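`flolby-bakes` is a set of 570 home baking recipes in plain text, kept in one format so they can be searched, scaled and printed. It covers traybakes, loaves, scones, biscuits and a few puddings. There are no wedding cakes and nothing that needs a sugar thermometer.

Last full check: 17 June 2024

## What's in the folder

- `recipes/` – one file per recipe, named after the bake
- `swaps.csv` – 1135 ingredient swaps, mostly for eggs, butter and wheat flour
- `tins.csv` – tin sizes and how far to scale for each
- `zavent/` – the same recipes exported for the Zavent meal planner

## Format

Each recipe starts with the yield, the tin and the oven setting. Ingredients come next, one to a line, in grams. Spoons are level. Oven temperatures are for a fan oven in Celsius; add 20 degrees for a conventional one. Eggs are medium unless the file says large.

The method is written as short numbered steps. If a dough has to rest, the resting time is given in the header as well, so you see it before you start.
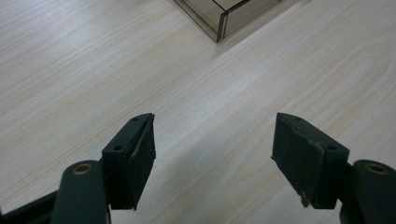

Rusnák wrote in to say that the resting times for the rye biscuits were too short, and that the dough cracked at the edges when rolled after half an hour. The header now says 2 hours. The oat biscuits use a softer dough and have been left as they were.

## Known problems

- Treacle and golden syrup are given by weight in most files but by spoon in the older ones.
- `lemon-drizzle-large` overfills a 900 g loaf tin. Use the smaller version or make a few buns with what's left.
- Gluten-free swaps have been tried in biscuits and brownies only. Bread will not work with them.
- The Sirnulis import drops fractions, so half an egg comes through as none. Check those by hand.

## Adding a recipe

Bake it at least twice before sending it in, and note the tin you used. Please keep the stories out of the method – there is a `notes` field for them. Photos are welcome but not needed.

Corrections made since May are in `changes.txt`.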